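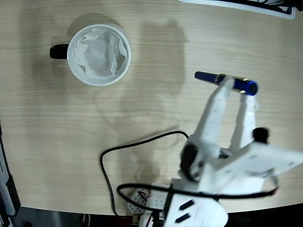

*5 min read*

Hi, and welcome to Skemo! I'm Chiharu Morikawa, and I teach people to write by hand again. Grown-ups mostly, though we do get teenagers, and once a whole family who came for a month and argued cheerfully about the letter G the entire time.

I started the school in the back half of a shop on Dorkach Street, Suite 401, and we're still there. You come in past the framing place, up the stairs, and turn left at the radiator. If you hit the yoga mats you've gone too far (they're very nice about it).

## How I got into this

I used to write grant reports. Years of them, all typed, and one June I sat down to write my aunt a letter and my hand gave out halfway down the page. It hurt, and it looked awful. She wrote back and said she couldn't read the middle part but that the ending was lovely.

So I went looking for a class. Everything I found was either for little kids or for people who wanted to address wedding envelopes in copperplate, and I didn't want to be fancy, I just wanted to write a page somebody could read without getting a headache. That's when I met Yoshinori Kaneko, who was teaching an evening class in a library basement to me and one other person. He looked at my writing for a long while and told me I was holding my breath. He was right! I still do it on the letter S.

Yoshinori and I opened Skemo together the next year. The name doesn't mean anything. I wrote "scheme" on a sticky note and he read it as Skemo, and by the time we'd stopped laughing it was on the lease application.

## What we teach

Everyday handwriting, print and cursive, is most of it. The main course is called Bronen, after the street where that library was, and it runs in the evenings. You spend the first session finding out how you already write, which a lot of people dread and then end up enjoying. After that it's spacing, slant, speed, and a fair amount of loosening up your shoulders.

We don't have a house style. I get asked about this a lot on the phone. If your mother taught you to make your sevens with a bar through them, keep the bar. What I care about is whether your a's are closing and whether you can still feel your thumb at the end of a page.

Our other course is Appiah, and that one's for letters. Real ones, that you mail. Yoshinori runs it, and he's much better than I am at getting people past "Dear Whoever, how are you, I am fine." Everybody writes to someone they've been meaning to write to, and we keep a drawer of stamps. Some of the letters go out that same night and some sit in a coat pocket until spring, and he doesn't nag.
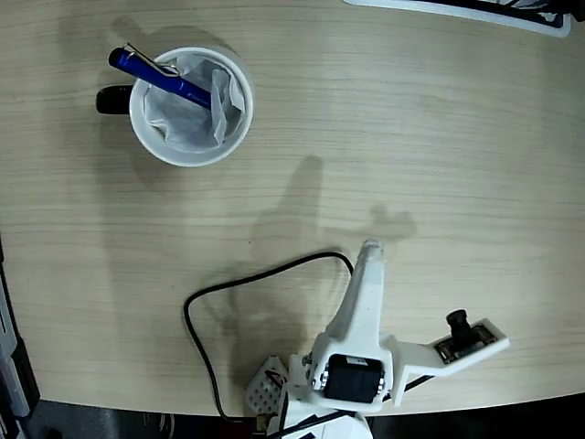

Left-handers, please come! I'm one myself, and I've smeared my way through more notebooks than I care to think about. There's a paper angle that helps a lot and I'll show it to you in the first ten minutes. Most of my lefties say a teacher made them feel clumsy when they were small, and I'd love to undo a bit of that.

We also see people whose hands have changed on them, from arthritis or an injury or just from getting older. I'm not a therapist and I won't pretend to be one. If you're working with one already, tell me what they've asked you to do and I'll follow along with it. We go slower, we take breaks, and nobody's page gets held up in front of the room. That goes for everyone, by the way.

## What to bring

Whatever you like writing with. Really. People turn up with very expensive fountain pens and with hotel ballpoints, and I've seen gorgeous pages come out of both. I do have opinions about paper (smooth, a little heavy, lined for the first few weeks) and there's always a stack of it here, so you can leave yours at home if the bag's full. Reading glasses, if you wear them. A sweater from November on, because that radiator is mainly decorative.

## The long page

Along the hallway there's a roll of paper where everyone who finishes a course writes one line. It can be anything. We've got recipes, a complaint about parking, half a song, a very small poem about a dog. I numbered the lines at first and then somebody else took over, and the last one I looked at was 3690, though I think there's a stretch in the middle where a person skipped ahead. Yoshinori wants to fix it. I've asked him to leave it alone.

## Coming to see us

You're welcome to sit in on a class before you sign up, no charge, just let us know so we can put out a chair. We're usually in from 2 p.m., and evening classes start after people have had a chance to eat something. The street door sticks, so give it a shove.

And if you'd sooner write than call, please do. By hand, if you're feeling brave, and don't copy it out again neatly first. I'll write back, it might just take me a week or so.

Chiharu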